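November 2001

The town of Randside is about to decide whether its branch library should stop charging fines for late books. I think it should keep them. Most of the people I like and respect in town disagree with me, and I have had this argument at enough kitchen tables that I would like to set it down once, in full.

The fine at Randside is 5 cents a day for each book. It has been that for as long as I have held a card. Children's books are charged at the same rate as adult books, and once a card owes 2 dollars it can't be used until something is paid. Last year the branch took in 389 dollars this way. That is a small sum. Raghda Smadi, who runs the branch, told the October meeting that the staff time spent collecting it probably costs more, and I have no reason to doubt her.

If the fine were there to raise money, that would settle it. A charge that costs more to collect than it brings in is a bad charge. But I don't think the fine was ever meant to raise money, and I wish people on both sides would stop talking as if it were. A parking meter on a short block doesn't pay for the street. It gets the cars to move.

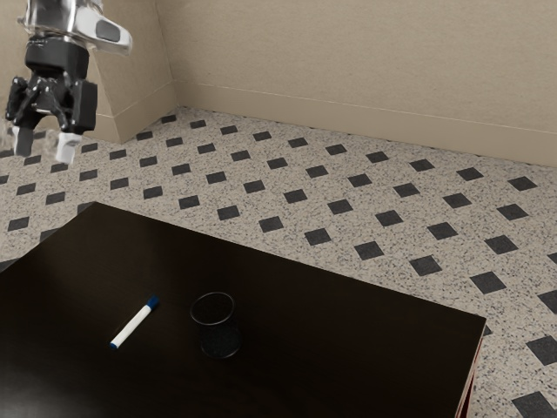
What a library has to do, apart from buying books, is get them back. A branch our size owns one copy of most things. When that copy is three weeks late, there is no other one on the shelf. The person who wanted it goes home without it, and since that person leaves no record, the loss doesn't show up in anybody's report. The fine shows up. It is written down in dollars, and the borrower who owes it can come to a meeting and complain. The woman who looked for the book and didn't find it has nothing to complain about that she can prove.

I have been on both ends. I kept a book on grafting fruit trees all through one spring because I needed it every weekend and told myself no one else in Randside was grafting anything. When I took it back there was a hold slip on it from Ayman Aoun, who lives two streets over and had wanted it since March. He was decent about it. He had also missed the season. I paid my fine and it was fair, though it did him no good.

Tarek Kanaan made the best case on the other side, and I want to give it properly. His point is that 5 cents a day is nothing to me and something to a family with four children who each take out an armful of picture books. Forget those books for two weeks and you owe real money, more than the family would spend on a meal. So the parents do the sensible thing and stop letting the children take books home, or stop coming. The fine then keeps out the people a public library is for. He knows families this has happened to. So do I.

I agree with nearly all of that, and I think it tells us to change the fine. Stop charging for children's books altogether. A picture book that comes back late is a small problem, as there are a great many of them and a child who can't have one will take another. Raise the point at which a card is blocked. Let the desk clear an old debt without asking for a reason or making anyone stand there while the next person in line listens. None of this needs a vote on the whole idea of fines. 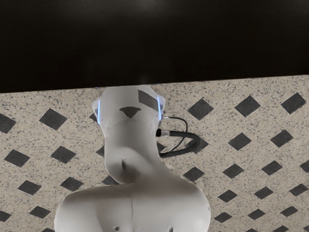
The other argument I hear is that people are basically honest and will bring things back without being charged. I believe the first half. Most of us are honest. We are also busy, and we do things in the order in which they press on us. The electric bill gets paid because of the date printed on it. The letter to my aunt doesn't get written, though I love my aunt and have no feelings about the electric company. A due date with nothing behind it joins the pile with the letter to my aunt.

Najwa Rizk, who taught fourth grade here until she retired, lent her own books to her classes for years and never charged anyone a thing. She says she got most of them back. She also says she knew every child by name, saw them five days a week, and could ask. I think that is the real condition for doing without a fine. It works where people see each other often enough that asking is easy. My neighbor has my ladder, and I don't charge him for it. But a library lends to strangers, and I count that as one of the best things about it. You can walk in having lived here a week, show an envelope with your address on it, and walk out with seven books. An arrangement that open needs something plain and impersonal to do the asking, and I would take a nickel over a phone call.

I do mean that about the phone call. The proposal in front of the town would replace fines with reminders, by mail first and then by telephone, and after 7 weeks the borrower would be billed for the full price of the book. People have skipped over that last part. A family that can't manage two dollars in fines will be sent a bill for twenty-five. I don't see how this is gentler. The present system troubles you a little, early, and in proportion. The new one leaves you alone for a good while and then comes down hard.
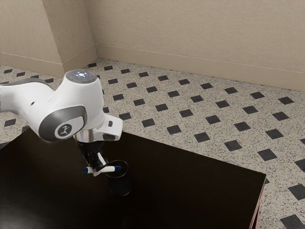

The reminders would come out of the new catalog software, Findora, which the county is bringing in next year whether we keep fines or not. I have nothing against it. The card catalog has had its day, and I say so as somebody who will miss it. But I notice that when an office gets a new system, old rules tend to get thrown out because they are awkward to enter, and the reason given afterward is something nicer. If the trouble is that the software doesn't handle nickels very well, I'd like to hear that said. It would be a perfectly good thing to discuss.

Kerkudden dropped its fines two years ago, and it came up at the meeting as proof for both sides. Those in favor pointed out that more people there have cards now. Those against said that the waits for new books have gotten longer. I drove over on a Saturday and asked, and the man at the desk said both were true as far as he could tell. He also said that the mystery shelves had thinned out, which might be late books or might be that they bought fewer mysteries. I came home with the same opinion I had left with, and I mention the trip only because others have described Kerkudden with more confidence than the people who work there.

There is a smaller matter I would put to anyone who calls the fine an insult. Cosimo Mancuso said it was, and he used that word. He said that being charged makes a citizen feel like a suspect. I have paid a good many library fines and have never felt like a suspect. I felt like someone who was late. Paying squared it. I put the coins on the counter, the clerk crossed out a line, and that was the end of my obligation to feel bad. Without a fine, I think I would have slunk in after dark and used the drop slot, and I might have stayed away a while out of embarrassment. Small debts that can be paid are easier on people than small debts that can't.

I will admit that some of this is temperament. I grew up over my uncle's repair shop, where tools were signed out on a sheet by the door, and a man who kept one overnight put a coin in the jar. The jar bought coffee. It caused less bad feeling than anything else in that shop, including the coffee. I have probably been defending that jar ever since, under one name or another.

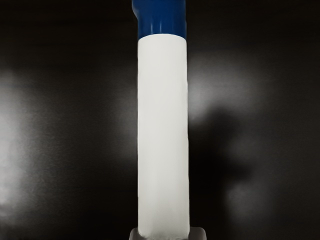

*White cylinder with a royal-blue section above it.*

What I'd ask of the town is modest. Keep the nickel for adult books. Drop it for children. Move the blocking point up to a figure that a forgetful month won't reach. Put a box on the counter where people can pay what they owe without a conversation, and give the staff the right to wipe a debt clean on their own judgment. Try that for a year and keep count of how long people wait for a book they have asked for, which we have never done and which would tell us more than the receipts do.

If the waits get no shorter, or families still stay away, then I will have been wrong on a point that can be checked, and I'll say so at the next meeting. The comment sheet is at the front desk until the end of the month. I have signed it under "keep, with changes," and there was plenty of room left on the page.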